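Skostora Ullport HR-2 Service Humanoid Safety and Operating Kit

Product overview | Contents | Operating rules | Technical data | Ordering

Item no. SK-UP-71
Maker: Skostora
Product line: Ullport
Page revised: 2022-11-30

The HR-2 kit is a set of hardware and written procedures for sites that run two-armed service robots in furnished rooms with a person working nearby. It covers hotels, staff housing, care residences and test apartments. The kit does not include a robot. It is supplied to owners who already have a machine and need a consistent way to run it next to people.

Industrial cell rules assume a fence, a hard floor and a fixed task. A bedroom has soft goods, loose cables, rugs and narrow gaps between furniture. The procedures in the kit were written for those conditions.

Standards background

The procedure binder follows the general method of ISO 12100 for risk assessment: list the hazards, estimate the risk, reduce it by design first, then by protective devices, then by instruction. ISO 13482 covers personal care robots, and ISO 10218 and ISO/TS 15066 cover industrial and collaborative robots. Which of these applies depends on the machine and its intended use. The binder has a decision sheet for this, to be completed by the owner and kept with the machine file.

The kit is not a certificate of conformity and does not replace one. The owner remains responsible for the assessment of the complete installation.

Contents of the kit

Wireless stop pendant, one, with belt clip and lanyard
Fixed stop button, one, with wall bracket and 20 ft cable
Floor marking tape, low residue, two rolls
Cable covers, flat profile, six sections
Hand and finger inspection gauge, one
Door hangers, "Robot in use – knock and wait", four
Procedure binder, 71 pages, ring bound
Log sheets, pad of 100

The pendant and the fixed button act on the same stop relay. Either one opens the circuit. The relay has to be reset at the fixed button after every stop. The pendant cannot reset it. This is intentional and must not be bypassed.

Operating rules for rooms

The rules below are condensed from section 4 of the binder. The binder text takes priority.

4.1 One person holds the pendant for the whole session. If the pendant changes hands, both people say so out loud and the time goes on the log sheet.

4.2 Before power-up, walk the floor. Move shoes, chargers, bags and loose mats out of the drive path. Rugs may stay if the edges lie flat and the wheel or foot type has been checked against the table in Annex B.

4.3 Cables that cross a walking route go under a cover. Cables worn or carried by a person are kept on the side away from the arms.

4.4 Arm speed is limited to the reduced setting when anyone is within reach of either arm. Reach is measured with the arm fully extended and the fingers open, plus the length of anything held.

4.5 Do not reach across a moving arm. Where a person and a robot share a basket, bin or shelf, they use it in turns. The person's hand comes out before the arm goes in.

4.6 Fabric is treated as a snag hazard. Sheets, towels and clothing may be gripped only within the payload and grip settings on the machine card. If a finger catches, stop the arm first and free the cloth by hand after the stop is confirmed.

4.7 Gloves are allowed if they fit closely at the wrist. Long cords, open cuffs and hanging badges are not.

4.8 Never lean on a bed or sofa within the arm envelope. Soft furniture moves a person's balance point and slows the step back.

4.9 Strong daylight can reduce the quality of camera data. If the machine's maker gives a light limit, close the curtains or wait.

4.10 After the session, park the arms, open the relay and sign the sheet.
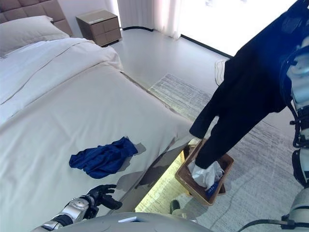

How often should the stop function be tested?

Test both the pendant and the fixed button at the start of each shift, with the arms moving at reduced speed and no one inside the envelope. Write both results on the log sheet. If either device fails, the robot stays out of service until the fault has been repaired and the test repeated.

Technical data

Pendant battery life: over 20 hours
Pendant rated actuations: 2,000
Relay type: dual channel, monitored
Loss of radio link: treated as a stop
Enclosure rating, fixed button: IP54
Tape width: 2 in
Binder language: English; Slovak on request

Replace the pendant when the rated number of actuations is reached or after three years, whichever comes first. The battery can be changed on site. The switch block cannot.

Compatibility

The relay connects to any machine with a dual-channel external stop input. Adapter leads are stocked for the Sokol and Closava base units. For other machines, send the connector drawing with the order. Machines without an external stop input cannot be used with this kit.

The relay stops motion. Check with the machine's maker what happens to the arms when the input opens – some designs hold position, others lower slowly under gravity. Enter the answer on the machine card before first use.

Training

A half-day course is available at the owner's site for up to six people. It covers sections 1 to 5 of the binder and a supervised stop test. The course lead is Rozália Slanina, who also edits the binder. Operators repeat the stop test every 12 months, and the binder has a record page for it.

Ordering

Full kit, SK-UP-71: $1,333
Binder and log pad only, SK-UP-71B: on request
Replacement pendant, SK-UP-71P: on request
Log sheets, pad of 100, SK-UP-71L: on request

Kits ordered before the end of November ship with the current binder revision. Owners of earlier revisions receive the changed pages for section 4 and Annex B by mail at no charge. Remove the old pages and note the exchange on the inside cover.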